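Notes for session 11, collecting demonstrations by hand. 20 August 2020. Read before the practical, bring the printed sheet.

## Where we got to

Last time: policy = something that takes in what the camera sees and gives out a movement. It learns from examples. Today is where the examples come from. Most of your marks in the Treslow exercise hang on this part, not on the network, so don't skip it.

Words we'll use:

- **episode**: one go at the task, start to finish
- **demonstrator**: the person doing it
- **task card**: one line saying what counts as done
- **reject**: an episode you keep on disk but leave out of training

## Why hand-held

Driving a real arm by remote is slow. People get tired, movements go jerky, and the arm is bolted to one bench in one room. With a hand-held gripper you walk into a house and do the job at close to normal speed. Camera rides on the tool, so the view in training looks like the view the robot gets later (same fingers, same place in the picture). That match matters a lot. Bend the mount and you've changed the data.

Price you pay: no motor readings. Pose has to be worked out afterwards from the video and the motion sensor. If tracking fails, the episode is no good however nice the fold was.

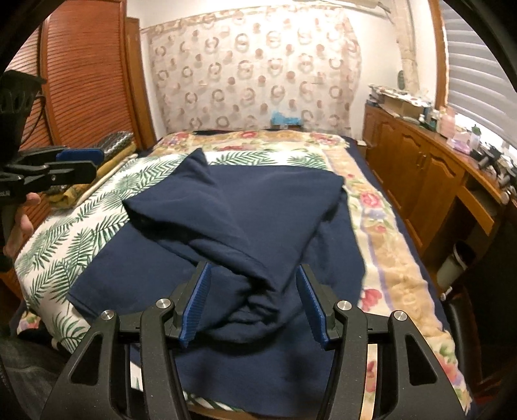 Cloth is the hard case and it's what we set for the practical. A cup has one shape. A garment has as many as you like, and the policy has to cope with all of them, so the starting heap should differ every time. Don't smooth it out first. A navy bundle with a lump in the middle and one long diagonal fold is a perfectly good start, and you want plenty that look nothing like it. Note too the fabric hanging between the two ridged blue pads: dark on dark is difficult for the camera, pale bedding behind helps you find the outline. Do some with the cloth against a dark cover aswell, otherwise the thing just learns "dark patch = grab".

## Rules for a session

1. Read the task card out loud. Sounds silly, do it.
2. Check the fingers open and shut fully, both hands.
3. Slow sweep of the room before the first episode, for the tracker. Patterned sheets and cluttered cabinet tops are good here, bare white walls are bad.
4. Start with both grippers in view of the work, jaws open.
5. Move at a steady pace. Pause briefly at each grasp.
6. Never let your free fingers help. If you pinch the cloth with your thumb the episode is a reject.
7. Stop when the card says done, not when it looks pretty.
8. Fumbled a grasp? Carry on and recover. Keep it, mark it "recovery". Dropped it on the floor = reject.

Swap demonstrator after 15 episodes. Hands drift, people start doing the same fold the same way.

## How many

For one garment on one bed, 100 clean episodes gets you something that half works. For new rooms you need new rooms, more of the same one won't do it. The Skaker set (on the shared drive) has 2193 episodes after rejects and was split between the Fallgate and Abu Hammour homes. Compare the two folders. Fallgate is much tidier and the policy trained on it alone was worse everywhere else, we'll look at the plots in class.

Split by room, **not** by episode. If the same bed is in train and test your score means nothing. Lost marks for this every year.

## Labelling

Keep it dull. Room, garment, demonstrator code, which hand grasped first, result. Fill it in straight after the episode, memory goes quickly. Free text box is for oddities only (light changed, sleeve caught, sombody walked in).

Check a few videos before you leave the room. Look for: lens smear, lost tracking, a hand covering the grasp point.

## To do

- Write your own task card for a folded top. One line. Swap with a neighbour and see if they'd stop at the same moment.
- Pick two rooms that differ in light and bedding.
- Read the section on time alignment, needed for the second half.

Full collection is due in November, room list well before that. Grippers are signed out from the lab desk and go back charged.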